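Nallwood Salt Lamp, Medium
Home > Calm & Clearing > Lamps

Price: £70
In stock, usually leaves us within 8 working days

A lump of pink rock salt with a bulb in it. People have been telling us since the shop opened that it changes the feel of a room, and we've decided to stop arguing and sell them one. The Nallwood is our middle size, big enough to glow at you across a bedroom and small enough to be picked up by one adult who has had breakfast.

What is it supposed to do? Depending on whom you ask, it soaks up bad moods, softens the hum of the fridge, sweetens the air after a row or helps you nod off. Beril Akgül, who buys our lamps, says hers has improved her marriage. Her husband says it's a nice lamp. We make no medical claims and would ask you not to make any on our behalf at dinner parties.

Where to put it

Tradition favours a corner where the energy has gone stale. In most British homes this is the corner with the router. Keep it off windowsills, out of bathrooms and well away from the cat, who will lick it. Salt draws damp from the air, so a lamp that's left switched off for weeks in a cold hall may start to weep. Wipe it with a dry cloth and put it on for an evening.

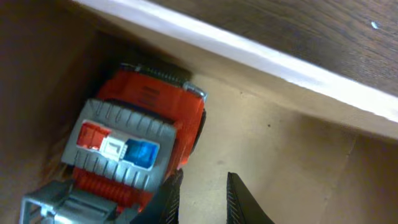 Catalogue p. 14

New owners often ask whether the lamp needs cleansing. Some customers leave theirs out under a full moon. If you do, please check the forecast, as rain will dissolve it and the guarantee doesn't cover weather or astrology. A soft brush does the job indoors.

Pairs well with the Durnitwood incense holder and the Mallulell room spray (cedar, or the other one).

Details

Shape: irregular, and no two match, so please don't send us a photo of your sister's
Base: wood, with felt pads
Flex: 165 cm, with an in-line switch
Bulb: supplied, small screw fitting
Colour when lit: from peach to marmalade

What buyers say

"Bought for the study. Still can't finish my novel but I feel calmer about it." Julián Soler

"Heavier than I expected. Toe recovering." Fatos Ivanov

"My aura reader says it's too close to the bed. My electrician has no view." Conceição Leitão

Returns

Send it back unused in its original box and we'll refund the price of the lamp. We can't refund lamps that have been licked, by anyone.

Page updated Thursday, March 29, 2018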